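Ngubane hand-held gripper pair: setup and care

Notes for whoever looks after the pair used for the clothes-folding set. Maintainer: Devendra Chaturvedi. Last revised 2023-07-02.

Before recording

1. Wipe both lenses on each base plate with a dry cloth.
2. Check that the QR label is flat and readable.
3. Squeeze the trigger and watch the yellow fingers close evenly.
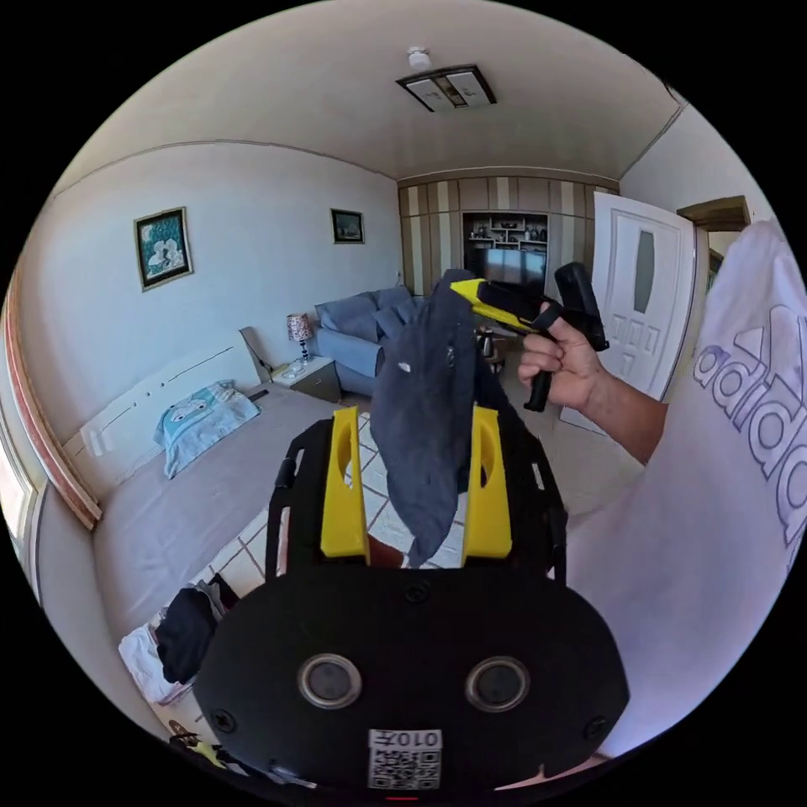 Gripper 0107 with a dark navy garment between the fingers.

4. Pinch a thin fold of cloth with both grippers and pull gently. If it slips, change the finger pads. 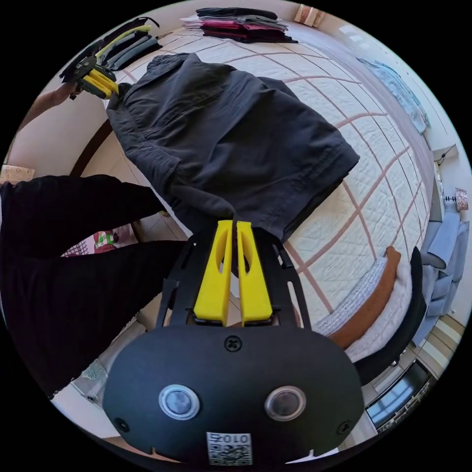

Repairs

Tighten the base plate screws by hand. Log any change of pads or screws under the gripper's label number. Spare fingers are in the Loketholm drawer, bin 391.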